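Multevell 社团版使用评价

发表于12月26日 星期日

我在大学的机器人社团 Taipe 里负责任务设计和数据检查。中文不是我的母语,有的术语我可能用得不太标准,请大家原谅。这个学期我们的项目用了 Atell 公司的 Multevell 软件,我写一下使用的感受,给别的社团参考。
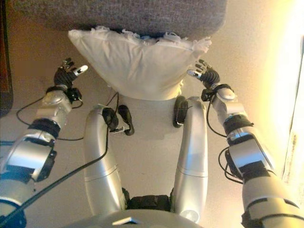
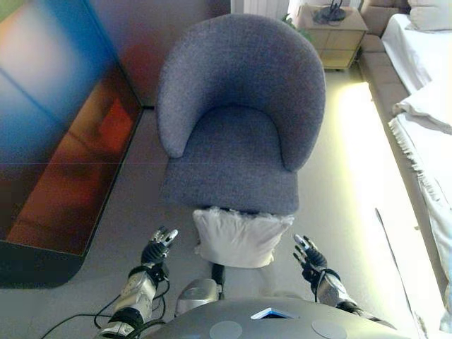
两张都是枕头任务。

Multevell 是一个整理和标注遥操作数据的软件,社团版的价格是每学期128欧元,可以给全部成员用。你把录像和关节数据导入,它按时间对齐,然后你在时间轴上画分段,写每一段的标签。软件自带一套标签模板,里面有“接近”“接触”“抬起”“移动”“放下”五个动作。对硬的东西,比如杯子和盒子,这套模板够用。对软的东西就比较困难。像上面那样,两只手已经在白色枕头的两边,手指张开,可是还看不出有没有碰到布料,这一刻应该算“接近”还是“接触”?枕头上边还有一圈皱皱的花边,手指如果先碰到花边,枕头本身也许完全没有动。我们三个人标同一段录像,得到三个不同的答案。后来我们自己加了一个标签,叫“预备”,规定双手都停在物体两侧就从那里开始。增加标签很容易,在设置里点两下就可以,这一点我很满意。

关于安装。我们社团的电脑在 Media 楼的实验室,系统比较旧。安装程序第一次报错,因为缺少一个显卡的组件,但是错误信息只有一个号码,没有说明。我给 Atell 写了邮件,他们第二天回答了,态度很好,发来一个补丁。第二次安装就成功了。如果你们的电脑是新的,应该不会遇到这个问题。安装以后占的空间不小,请提前清理硬盘。

导入数据的速度我觉得可以接受。我们的项目一共录了80段,全部是双手操作,任务有枕头、毛巾和布袋。晚上开始导入,早上来的时候已经完成了。只有一个地方要注意:文件夹的名字里不要有中文,也不要有空格。我起的名字是“枕头 第二组”,软件没有警告,直接跳过了整个文件夹。我找了一个下午才发现。手册里写了这件事,在附录里面,字很小。

我最喜欢的功能是“并排播放”。可以选两段录像,让它们从同一个标签开始播放。对教新成员非常有用。以前我解释“动作太急”是什么意思,要说很多话,而且我的中文说快了别人听不懂。现在我把一段慢的和一段急的放在一起,新成员看两遍就明白了。播放的时候可以在画面上画线和圆圈,但是画的东西不能保存,关掉就没有了。我希望以后的版本能够保存。

第二个好的功能是质量检查表。每一段录像标完以后,软件会问几个问题,比如光线有没有问题、有没有遮挡、线缆有没有进入操作区域。问题可以自己改。关于线缆的问题原来没有,是我加的。我们的黑色线缆从前臂那里垂下来,第二张里有一部分在地面上弯来弯去,新成员常常不注意它。加了这个问题以后,大家开始录制以前会先看一下地面。光线的问题我也改得更详细,把“正常/不正常”改成了“左侧”“右侧”“全部”。

用这张检查表,我们从80段里面留下了56段。刚开始有的同学不高兴,觉得扔掉太多。我也理解,一个晚上的工作被划掉几段,心情不会好。但是表上写得清楚每一段是为什么不合格,大家讨论的时候就比较平静。有两段本来要扔,讨论以后又留下了,已经算在这56段里面。

多人合作的部分比较弱。社团版同时只能有3个账号在线,第四个人登录的时候,最早登录的人会被退出,而且没有保存的内容会丢失。我们发生过两次,都是在快要交作业的那一周。现在的办法是在群里先说一声“我上去了”“我下来了”,有一点像以前宿舍里用洗衣机。软件有自动保存,但是默认是关的,请一定打开它。

界面的中文翻译也要说一下。大部分菜单是通顺的,连我也能读懂。可是有几个地方翻译得很奇怪。“抓取失败”和“抓取取消”在列表里用的是同一个词,要把鼠标放上去才能看见区别。还有导出的按钮写的是“送走”,我第一次不敢按,怕数据真的被送走了。我把这些地方整理成一个表格寄给了 Atell,他们说会在一月的更新里修改,到时候我再看。

导出的格式有两种,一种是表格,一种是压缩的数据包。表格打开很方便,老师也喜欢,做课程报告的时候直接可以用。数据包我们拿去训练一个很小的模型,读取没有困难。时间的单位在表格里是秒,在数据包里是毫秒,手册没有写。我们第一次画出来的曲线非常长,后来才发现是单位的原因。

价格方面,对学生社团来说不便宜。我们社团的钱不多,买了软件以后,这个学期就没有买新的桌子。免费的工具也有,我们去年用的就是,功能少一些,对齐时间要自己写程序。如果你们社团里有会写程序而且有耐心的人,免费的工具足够了。如果你们像我们一样,每个学期都换很多新成员,我觉得花这个钱是值得的,主要是为了并排播放和检查表。

优点:
时间对齐准确,标签可以自由增加
并排播放对教学很有帮助
检查表可以按自己的任务修改
客服回信快

缺点:
同时在线的账号太少
自动保存默认关闭
自带的标签不适合枕头、毛巾这样的软物体
部分中文翻译容易误会
手册里重要的内容藏在附录

我给它四颗星,满分五颗。下个学期我们打算继续用,任务会换成叠衣服,标签又要重新设计。如果有别的社团已经做过叠衣服的标签表,请在评论里告诉我,我很想看一看你们把“展平”这一步分成几段。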